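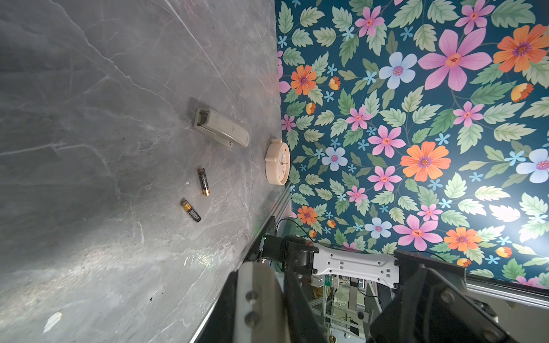
Aus der Werkstatt Galholm, 14. April 2023
Rubrik: Tipps für Leute mit Roboterarm und zu wenig Platz

Wer sich einen Greifarm an den Küchentisch oder in die Gemeinschaftswerkstatt schraubt, lernt in den ersten Wochen wenig über Robotik und sehr viel über Kabel, Spiegelungen und die eigene Ungeduld. Ein paar Dinge, die bei uns in Galholm inzwischen an der Wand hängen sollten:

Zum Üben taugt alles, was ohnehin herumliegt. Hefter, kleine Uhr, zwei Batterien, fertig. Der Hefter ist lang und oben gerundet, die Uhr rund und dick, die Batterien sind schmale Zylinder. Wer alle drei Formen sauber greift, darf sich etwas einbilden – bis zum nächsten Tag.

Batterien nur mit unbeschädigter Hülle nehmen und mit wenig Schließkraft anfangen. Eine gequetschte Zelle kommt in die Sammelstelle, auch wenn sie »noch fast gut« aussieht. Und Abstand lassen: Liegen zwei dicht nebeneinander, schiebt der Finger beim Zugreifen gern die falsche weg.

Marmormuster auf der Tischplatte ist hübsch und für die Bilderkennung eine Zumutung. Helle Adern sehen für eine schlecht eingestellte Kantensuche aus wie Gegenstände. Das gilt genauso für geblümte Tapete, und wer beides kombiniert, hat Geschmack und einen langen Abend vor sich. Vor dem Fluchen erst die Lampe verschieben, denn ein Lichtfleck auf der Platte kostet mehr Treffer als jede Blume.

Kabel am Gelenk so verlegen, dass ein kleiner Bogen bleibt. Den Arm vorher von Hand einmal durch den ganzen Bereich führen, stromlos. Unser erstes Kabel war vorbildlich straff verlegt und hielt 2 Tage.

Schrauben an den Greiferfingern nach 20 Probeläufen nachziehen. Mit Gefühl! Bei Kunststoffteilen ist »noch ein bisschen fester« der kürzeste Weg zu einem neuen Druckauftrag.

Die Steuerung heißt bei uns Vorkura, läuft auf einem alten Laptop und bekommt vor jeder Änderung eine Sicherungskopie. Seit August mit Datum im Dateinamen. Davor gab es neun Dateien namens »neu«.

Zum Schluss Tisch abwischen, Arm in die Ruhestellung, Strom aus. Den Hefter bitte zurück ins Büro.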